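PRESS RELEASE – for immediate use

Droltermont opens PC repair hall in Starkau, first desktops out to schools in September

Old office computers, taken apart, cleaned, fixed, sent on. That is the short version.

STARKAU – Droltermont, the office equipment reuse firm, has opened a repair hall for second-hand desktop computers on the old goods yard in Starkau. The hall is called Mimia. It has 17 workbenches, a wash room, a test area and a long store at the back. Work has started. Another delivery is due before the end of the month and the store is already getting tight.

Mimia takes in desktop towers and small office PCs that companies are getting rid of. Each one is opened, blown out, checked part by part and put back together with whatever it needs. Mostly that is memory, a drive, a fan, sometimes a power supply. Machines that are past saving get stripped and the good parts go on the shelf for the next one.

The first job lot came from Naciri, an insurance office group that was clearing four floors. 265 desktops on pallets, most of them the same two or three models, which makes life much easier at the benches. Same screws, same brackets, same trick to get the side panel off.

"People think the clever bit is the electronics," said Imani Szabo, who runs the hall. "Most of the day is dust and clips. You open one up and the fan is wearing a jumper. Then there's a drive bracket that wants to come out one way only, and if you're in a rush you'll skin a knuckle on it. I have done this many times."

How it works

Computers arrive at the side door and are given a ticket. The ticket stays with the case right to the end, tied on with string – stickers were tried and they left glue everywhere.

Next comes the drive. It is taken out and wiped in a separate locked room before anybody does anything else. A firm that would like its drives destroyed instead can ask for that when booking the collection, there is a small charge.

Then the bench. Side panel off, cables out of the way, brackets and fans out, everything brushed down. Parts are tested one at a time. The memory test is the slow one and runs overnight where it can.

After that the case is closed up, wiped over and left running in the test area for a full day. If it gets through, it goes to the store. If it doesn't it goes back to the bench with a note on the ticket saying what happend, in plain words please, no codes.

Where they go

Schools first. The first 80 machines are promised to schools in and near Starkau and go out in September, with keyboard, mouse and mains lead. Screens where there are enough, and at the moment there are not enough. Evening classes and job clubs come after that, then a small sale to the public at the front counter, most likely in the winter.

Droltermont hopes to send out around 900 computers in the first full year. It depends on what comes in. A good batch can go through quickly and a bad one sits on the benches for weeks while parts are hunted down.

"We'd sooner have forty of the same dull grey box than forty different ones," said Szabo. "Dull is lovely. I can take the bracket out of one, put it in another and it fits. The pretty ones with the glued-in bits, no thank you."

The hall

Mimia is in what used to be a parcel shed. The floor has been sealed, the roof lights cleaned for what looked like the first time ever, and the benches moved twice because the first layout put everyone with their back to the light. Benches are set at two heights. Sockets drop from overhead so there are no leads to trip on. Heating goes in before the cold weather, or so the fitter says.

The wash room is for plastic fronts and feet only. Metal cases get a dry brush and a cloth.

There is a kitchen with a proper table. No computers on the table, that was the one rule everyone agreed on straight away.

What Mimia can take

Desktop towers and small office PCs, working or not
Memory, drives, fans and power supplies taken from the same
Mains leads with the plug uncut
Flat screens with their stands
Keyboards and mice, as long as they are reasonably clean

What it can't take

Printers of any sort
Old glass tube screens
Laptops, for now – a laptop bench is planned but not yet fitted out
Anything that has been stored outdoors

Firms with a full pallet or more can have it collected. Smaller amounts can be brought to the side door between 9 am and 3 pm, please ring the bell and wait, it is a long walk from the benches. Cases can come with the screws missing, there is a whole bucket of screws.

Pictures from Mimia
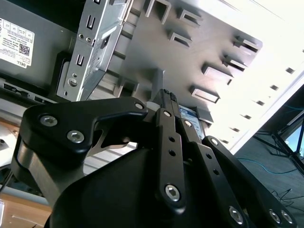
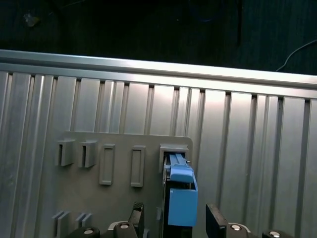

First picture: inside an open grey Dell case, with the perforated metal drive bracket. Second picture: the grey slotted board on the ribbed metal wall, a blue block at the right-hand socket.

Visits

Local press are welcome on a weekday morning. Flat shoes, and tie long hair back near the benches. Szabo is free for interviews after 10 am, before that she is unloading. Schools wanting to be put on the list for the next round should write in with the number of machines needed and wether they have screens of their own. A named contact as well please, letters addressed to "the school" have gone missing twice.

About Droltermont

Droltermont collects, repairs and resells used office equipment. It started with desks and chairs, and moved on to computers when customers kept asking what to do with the boxes underneath the desks. Mimia is its first hall set up for PCs only. The furniture side stays where it is and is not affected.

Press contact: Imani Szabo, Mimia, Goods Yard, Starkau. Larger versions of both pictures on request.

– ends –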